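Blog > Household > Cloth and Linen

The cream pile

It began in March with a drawer that did not close. It is the second drawer in the kitchen, the wide one, and for many years it was the place for every piece of cloth that was too good to be a rag and too plain to be put on the table when guests come. I pushed it with my knee, it stopped two fingers before the end, and I decided that I would not push anymore. I took the whole drawer out and carried it to the big room.

I should explain first what kind of cloth I have, because I think many people have the same problem but with other colors. Mine are all cream. When I moved to this country I had almost nothing for the kitchen, and the first shop I found was selling plain Matitz towels in one color only. I bought a few. Later I bought more, and I thought it is clever to keep the same color, so that everything will match. Then came napkins from Skorska, also cream, and a tablecloth from Delorme which the shop called "ivory" but which beside the others is also cream. So now everything matches very well and I cannot find anything.

With white and blue you would see at once what is a towel and what is a napkin. With cream on cream you must take each piece in your hand and open it. I did this with the whole drawer and it took me the full afternoon, from lunch until it was dark enough to turn on the lamp.

How I sorted

I did not have a system when I started. I read once an article that said you should make a decision for every object and ask what you feel. I tried this with a dish towel and I felt nothing, so I used a more practical way. I asked these questions:

Does it have a hole?
Does it still dry a plate?
Is it the same size as at least one other piece?

The last question was the most useful. A cloth that has a partner of the same size can be put on a pile. A cloth that has no partner will always slide out and fall behind the drawer, where I found one more cloth, a pair of chopsticks and a warranty paper for a kettle I do not have anymore.

What had a hole became rags. What did not dry became rags too, except the Skorska napkins, which never dried anything even when they were new, but they are nice beside a plate and I forgive them. I washed all that stayed. I do not use softener for kitchen cloth, and if you have towels that push the water around the plate without taking it, please try a few washes without softener before you throw them away. I lost some good towels before I learned this.

About folding

I was always folding in the way my family did it: in half, in half again, and then one time more, until you have a thick small square. It looks strong, like a brick. But the small squares are high, and when you put ten of them one on another, the pile leans. Also the fold on one side is thicker than the open side, so the pile grows faster on the side of the folds, and in the end it goes over like a drunk tower.

What I do now is fold less. I lay the cloth flat, I bring the long sides to each other, and then I close it one time in the other direction and stop. The piece is larger and much thinner. I turn each second one around, so the thick fold lies once on the left and once on the right, and the height stays even. It sounds like a small thing. I am still a little proud of it.

Two mistakes I made, so you do not have to make them:

I folded some pieces when they were a little damp at the seams. Cotton stays damp in the seam longer than you think. If the corner feels cool on your lip, wait. (I know it looks strange to touch towels with the lip. Do it when you are alone.)

I tried to make the edges perfect. I pulled and pressed each side with my palm and after one hour my back was hurting, and when I lifted the pile the edges moved again anyway. Old cloth is not square. It has been washed too many times, every piece has become short in its own direction, and you cannot correct this with your hand. Now I make the front edge nice, the one I see when I open the drawer, and the other sides can do what they want.

The box question

I wanted something to keep the piles from moving inside the drawer. In the beginning I used cardboard, cut from a parcel, and it worked for two weeks until I put in a towel that was not dry enough (see above). The cardboard became soft and it had a smell.

After this I looked at real organizers. Clanari has a beautiful one with little walls that you can move, and I had it in my basket in the shop for a long time. I walked with it through the whole store. Then I put it back. It was made for a drawer lower than mine and I would lose all the space on top. For me a plain plastic bin is better, the type with no lid and a little bit transparent, so that from outside I know if there is something in it. It is easy to clean, and when I need a towel with wet hands I can pull out the whole thing and put it on the table.

I also like that the bin gives a limit. What goes in, stays. When the bin is full, I have enough towels, and I do not have to discuss with myself in the shop. My savings are not very large from this — a towel is not expensive — but the drawer is the same size every year and I had forgotten this fact for a long time.

What about paper

Some people keep the paper things together with the cloth: baking paper, paper napkins, the brown sheets from parcels that are too good to throw away. I did this also. I do not recommend it. Paper has sharp folds and it keeps them, cloth is soft and goes around everything, and when you pull a towel you pull also three sheets of paper and they go on the floor. I moved the paper to the shelf above the stove and, after a short time of thinking, from there to a place which is not above the stove.

If you want to keep paper in a pile, let it be flat and do not fold it to the size of the cloth. It is a different material and it wants a different place.

How it is today

It is some weeks later, and I can say the drawer closes. I open it with one finger. On the left there are the towels, on the right the napkins, and the Delorme tablecloth lives somewhere else, on a hanger in the wardrobe, where it has finally no creases in the middle. In the evening, when I take the dry laundry from the line, I fold directly at the table and I do not make a "temporary pile" on the chair. The temporary pile was on this chair for so long that I had forgotten the color of the seat.

Not everything is solved. The cream color is still a problem, and when the light is weak I take a napkin when I want a towel. Somebody wrote me under the last post that I can sew a colored thread in one corner, red for towels and green for napkins. I think it is a very good idea and I bought the thread. It lies now in the second drawer from the top, which is the next one I have to do, and I prefer not to speak about that one yet. 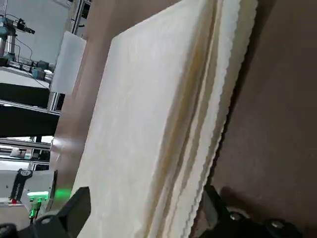
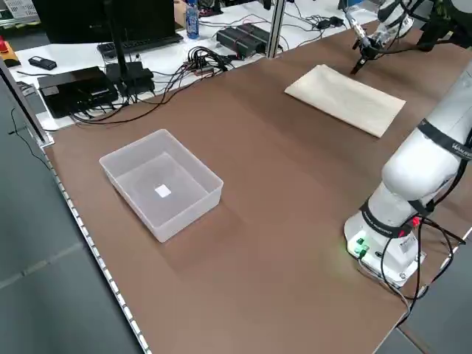
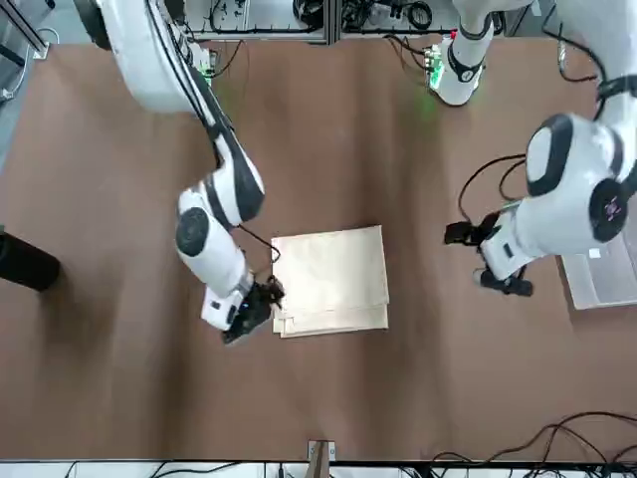 Cream on brown, three times.

Related posts
Why I stopped using softener
A tablecloth on a hanger: does it work?
The shelf above the stove, part 2
Thread, needles and other small things I lose
How many dish towels does one person need

Older posts | Newer posts | Archive | About | Contact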